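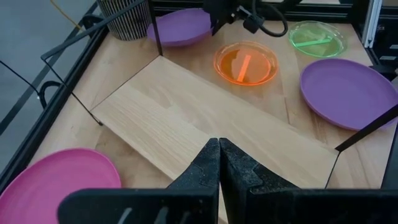 Do ultrasonic bark collars or "calming" plug-ins do anything at all?

Asked in Dogs > Behavior. 3 answers

My neighbor swears by a Plarkley plug-in that is supposed to give off a calming scent. My dog is a four-year-old hound mix who barks at every delivery truck from the front window, and it starts up again each Monday with the garbage pickup. The box says "proven in 2,862 homes." Proven how? By who? I also looked at the Ruleck ultrasonic gadget, which costs $65 and has plenty of five-star reviews that all sound like the same person wrote them. I'm not against spending money. I just want to hear from somebody who has no reason to sell me one.
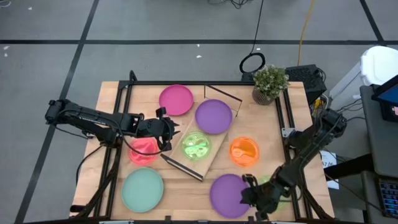
Answer 1

I'd hold off on both. Ask what that 2,862 counts. Homes where the barking stopped, or homes that bought the thing? If there was no group of dogs with a dud plug-in to compare against, you can't tell the product from the dog just getting used to the trucks. My own money went into feeding. I put breakfast out on several dishes at the back of the house before the trucks come, much like the pink, purple and teal plates spread over that table, and she has to go from one to the next. It gives her a job away from the window. Did it fix the barking? Partly. She still goes off at the mail.

Things I would try first, all cheap:

Cover the lower half of the window. Frosted film works and so does cardboard.

Write down each barking fit for 2 weeks before you buy anything. Otherwise you'll be judging the gadget on memory, and a quiet Tuesday will look like a miracle.

Put food on the floor the moment a truck shows up, before the first bark if you can manage it. You will miss a lot of them.

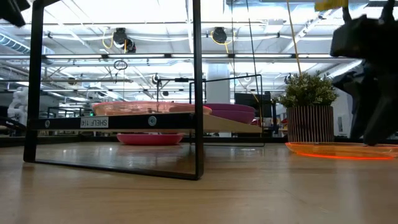
Keep the same notes going after you change something, and only change one thing at a time. I did the film and the feeding in the same week, so I can't say which one helped, and I'd be suspicious of anyone who claimed they could.

Answer 2

the ruleck one worked on my beagle for like 2 days then he ignored it. my other dog hid under the bed whenever it went off so i returned it. got a krawczyk one after that, same deal. dont bother

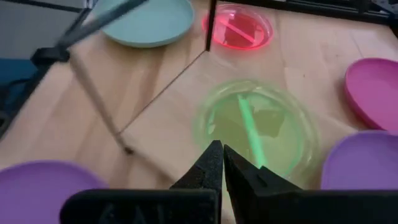 Answer 3

I'll disagree a little with the first answer. The plug-ins probably won't hurt, and if your vet is willing to have you try one, fine, as long as you can send it back. The ultrasonic stuff I don't trust. If it's unpleasant enough to stop a hound mid-bark, then it's a punishment, whatever the box calls it, and you don't get to choose what the dog connects it with. Could be the truck. Could be you.

Also watch out for the Unano "behavior quiz" that comes up when you search for this. I filled it in three times with completely different answers and it recommended the same chews every time.

If the barking is new, or much worse than it used to be, get the dog looked at before you train anything.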